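How to Thin Out an Overstuffed Wallet (and Set Up a Card Holder You'll Keep Using)

Posted 11 Jan 2023

Every January I get the itch to tidy something, and since the closets scare me, I start with my wallet. It's a small job, you can do it sitting down, and you get to enjoy it every time you stand in a checkout line. Last year mine had gotten so fat that it wouldn't snap shut, and I'd been carrying it around with a hair tie on it like a bundle of asparagus. If yours is anything like that, pull up a chair and let's go through it together.

You'll need your wallet, a pair of scissors, a soft dry cloth, a pen and some paper, and a card holder if you're planning to move into one. Give yourself an evening. It goes faster than that, but you'll stop to read old receipts. I always do.

Step 1. Empty the whole thing

Take out every card, coupon, stamp card and folded-up scrap, including whatever is tucked behind the photo slot. Don't sort as you go. Just get it all out on the table, and then turn the wallet upside down and give it a good shake over the trash can, because there will be crumbs in there. I don't know how they get in, but they do.
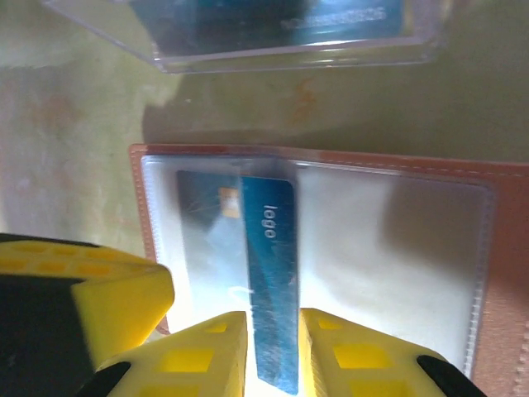
Once everything is out, wipe the inside of the wallet with the dry cloth and set it to one side. You can be a bit rough with nylon, but go easy on leather, and skip the wet wipes altogether.

Step 2. Make your piles

I use four piles, and I've tried it with more and with fewer.

Every week: the debit or credit card you really use, your driver's license, your transit pass, the grocery card.

Now and then: the library card, the insurance card, the pharmacy card, the card for the one gas station near your mother's house.

Keep at home: the spare credit card, anything with your Social Security number on it, and old membership cards you're sentimental about.

Goodbye: expired cards, gift cards with nothing left on them, punch cards for places that have closed. I had a Trinow car wash card in mine for years after I sold the car.

Check the balance on gift cards before you toss them. I found 16 dollars on an Eshun Books card I'd been sure was used up, and you'd better believe I spent it that same weekend.

Step 3. Write down what you have

On your piece of paper, list each bank or credit card you're going to carry, with the name of the bank and the phone number printed on the back. Leave off the full card number and the PIN. This list stays in a drawer at home. If your wallet ever goes missing you'll be rattled, and it's such a comfort to have the numbers to call all in one spot.

Step 4. Choose a holder that fits your pile

Count the first two piles and buy for that number, plus a couple of empty spots. Mine came to 12 cards, so I passed up the big Orberg with 20 slots, pretty as it was. Empty slots have a way of filling themselves up.

The booklet kind, with clear sleeves you flip through like a photo album, is nice if you carry a lot of store cards and like to see what you've got. The plain folding kind is slimmer and better for a front pocket. Sleeves can be stiff when they're new - slide each card in slowly, and if it sticks, wiggle it a little from side to side.

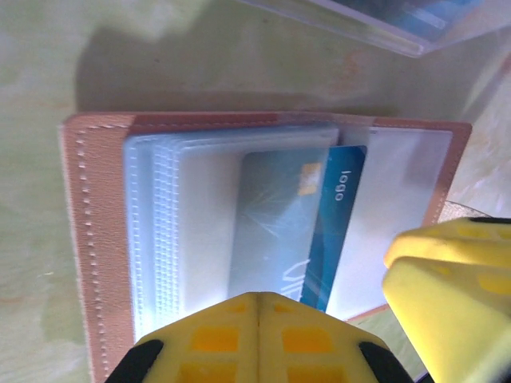
Step 5. Put the cards in an order you'll remember

The weekly cards go up front, where your thumb lands first. After that I go by errand: groceries and pharmacy together, then library, then insurance at the back. Some people like to go by color, and if that's how your brain works, go right ahead!

Try it for a few days before you decide. I moved my transit pass twice before it felt right, since I'm usually holding a coffee when I need it and only have one hand to spare.
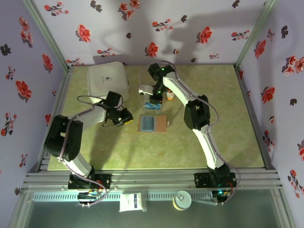 If you share a household account, it helps to put the matching card in the same place in both wallets. Then when somebody hands you theirs and says "just grab it out of there," you can.

Step 6. Deal with the leftovers

Cut the expired cards through the chip and the stripe, and drop the pieces in the trash on two different days. Put the keep-at-home pile in an envelope and write on the front what's in it. Mine lives in an old Vekelwood tea tin on the bookshelf, along with the spare keys.

Then put a reminder on your calendar to do a quick check in six months. It only takes a few minutes once the big cleanout is done, and mostly it's receipts.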